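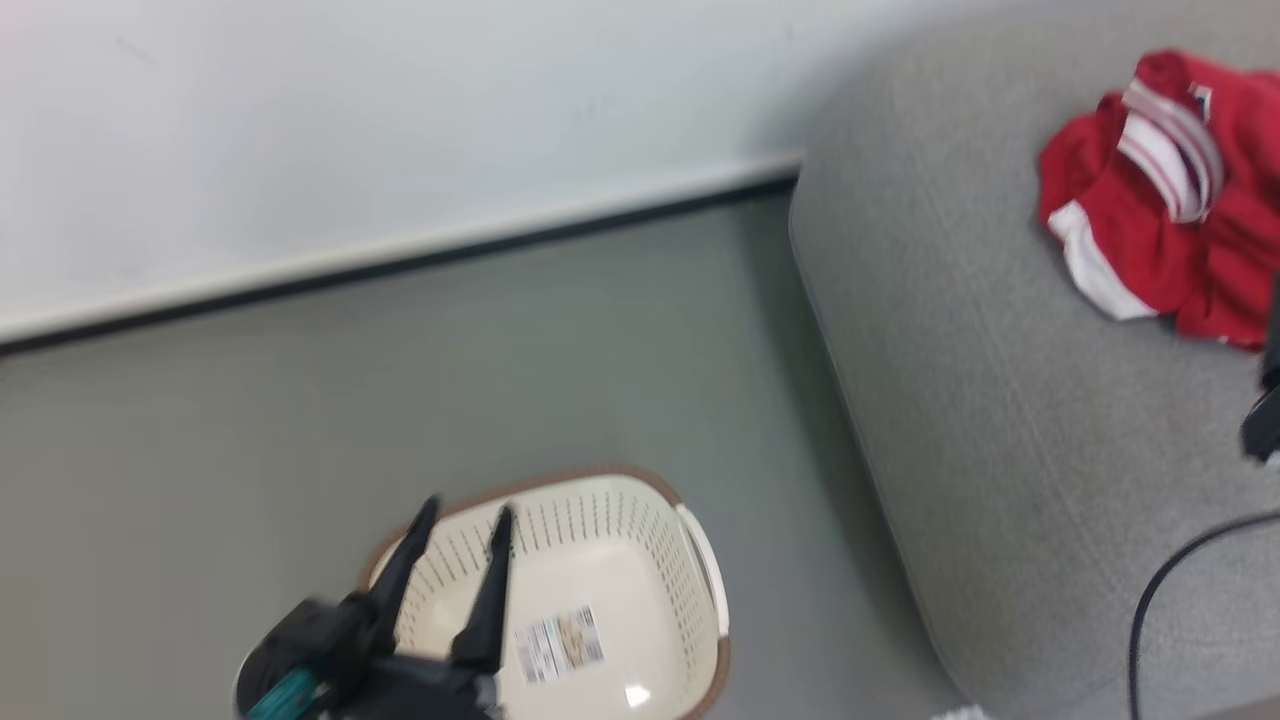 I had promised myself that this year I would write more about the small things in the apartment, so today the subject is laundry baskets. Please don't leave yet. I have thought about this purchase longer than I thought about the sofa.

Our old basket was a tall fabric one with a wire inside. It came with us from Teltbridge, and in April the wire came through the cloth and scratched my arm. For some months after this we used a big shopping bag, and my wife was very patient with me.

The new one is plastic, rectangular with rounded corners, a cream white color with a brown rim. It has rows of small slots in the walls. I wanted these slots very much. We do sports, we come home with wet towels, and in the fabric basket the towels at the bottom had always a smell of cellar. Now I put it on the floor by the sofa, where we fold the clothes in the evening, and the air can go through.

I paid 19 dollars at Priston, the house store near the bus station. They had also a model with a lid for 5 dollars more. I stood there a long time with the lid in my hand. My neighbor Maureen Dunmore, who has raised four boys and has strong opinions about washing, told me later that a lid is only a place to put other things on top, and then you never open it. I think she is right.

One thing I don't like is the label. It is stuck on the inside, on the bottom, with something like a barcode and a little picture. Why there? If you leave it, it will catch the fluff from the socks. If you pull it, you get half of the paper and all of the glue. As I write this, it is still in its place. Crescencio Ventura, my friend from the evening class, recommends cooking oil on a cloth and to wait 9 minutes. I asked why not ten, and he said that ten is also good.

The handle is a cutout in the rim. My hand fits well, but with a full load of jeans I prefer to carry it from underneath, because our stairs to the washing machines are narrow and I don't trust any handle before I have used it for one winter.

The color was discussed at home. The floor is gray and the sofa is gray, and I wanted gray also for the basket, but my wife said that then we will fall over it at night. So we have cream.

Next I must find something for the clothespins, which are still living in a soup pot.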